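4.2 Finger pads and mounting

The two arms in the Kadov cell carry the same wrist and differ only in the gripper. One uses the Horen finger set, which is printed as a single piece with the carrier. The other uses the Adow set, in which the tip is a separate part that can be exchanged. Both were driven by the Murakami controller with the same gains, so that differences in holding force could be assigned to the fingers and pads. Pads were fixed to the printed faces with transfer adhesive.

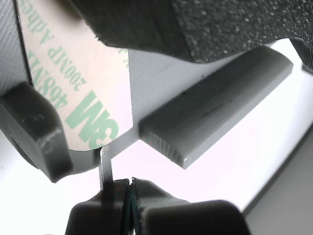
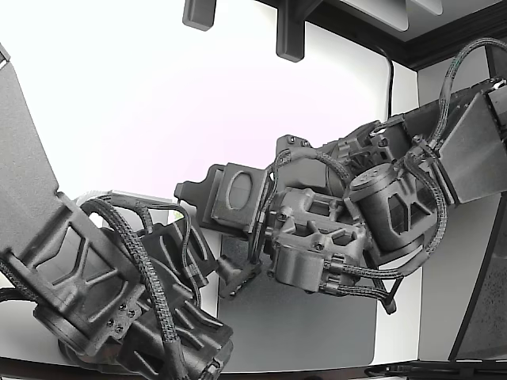
Figure 4. Hardware used in the pad comparison. First panel: close view of a printed gripper finger with adhesive liner (3M 468MP) on its surface. Second panel: the two arms with their grippers brought close together over the mat.

Adhesion to the printed face was the first problem we met. The layer lines left by the printer reduce the contact area of a thin adhesive film, and the effect depends on the direction of the lines relative to the load. With the lines at right angles to the pull, the pads stayed in place through the full run. With the lines parallel to the pull, the pads began to creep at one corner and had to be replaced before the run was complete. Sanding the face removed most of this difference but added a step that is hard to repeat by hand. We therefore kept the faces as printed and fixed the print orientation instead. All results in Section 5 were taken with fingers printed this way.

Rounding the pad corners had a larger effect than expected. Pads cut with square corners lifted when the fingers closed on the edge of a part, and once a corner had lifted the rest of the pad followed within a few cycles. Pads cut from the same sheet with rounded corners did not show this behavior.

4.3 Test procedure

Each finger set was run for 400 closing cycles per pad material. A cycle consists of an approach, a close at constant motor current, a lift, a hold, and a release onto the mat. The hold time was 4 s in all cases. The controller logged motor current and finger position at every step, and a slip was recorded when the finger position changed during the hold by more than the threshold given in Section 3. Cycles in which the part was missed on approach were repeated and do not count toward the total.

For the handover trials, the grippers were brought together and the part was passed from the Horen fingers to the Adow fingers. The receiving gripper closed first, and the giving gripper opened only after the current on the receiving side had settled. This order is slower than a timed release, but it does not depend on the two arms sharing a clock. The gap between the fingers before contact is small, and an error in the base calibration of either arm appears directly as a side load on the pad. We recalibrated both bases at the start of each pad material.

4.4 Observations on the two finger sets

The Horen fingers were stiffer and gave the more even current trace during the hold. Of the slips recorded in the single-arm trials, 11 occurred with the Horen set and 12 with the Adow set. We do not consider this a meaningful difference. The slips were distributed differently, however. Those with the Horen fingers were spread over the whole run, while those with the Adow fingers were grouped toward the end, which suggests wear or loosening at the joint between tip and carrier. Tightening the tip screws between runs moved the first slip to a later cycle but did not remove the grouping.

In the handover trials the compliance of the Adow tip was an advantage. A small misalignment between the arms was taken up by the tip and did not reach the pad. With the roles reversed, so that the stiff fingers were receiving, the same misalignment produced a visible step in the current trace and in several cases a second closing attempt by the controller.

Cable routing affected the measurements on both arms. When the sleeves were tied close to the wrist, the bending force of the cables changed with wrist angle and shifted the current baseline. Leaving a free loop over the wrist reduced the shift to a level below the noise of the current sensor. The baseline was still measured with open fingers before every run and subtracted from the logged values.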